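How to read a home survey before you buy

Start with the summary page and mark anything rated urgent. Leave the minor items for later.
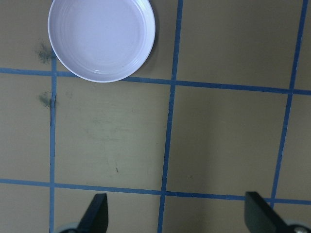 Next, get a written quote for each urgent item. On a terrace we bought in Bedville, the roof repair came to around 4,000 pounds.

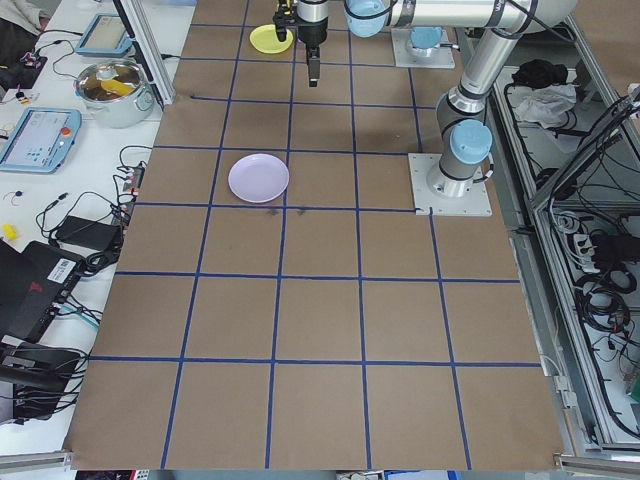
Send the quotes to the estate agent with your revised offer, and ask for a reply in writing. Keep copies for your solicitor, who will need them before exchange.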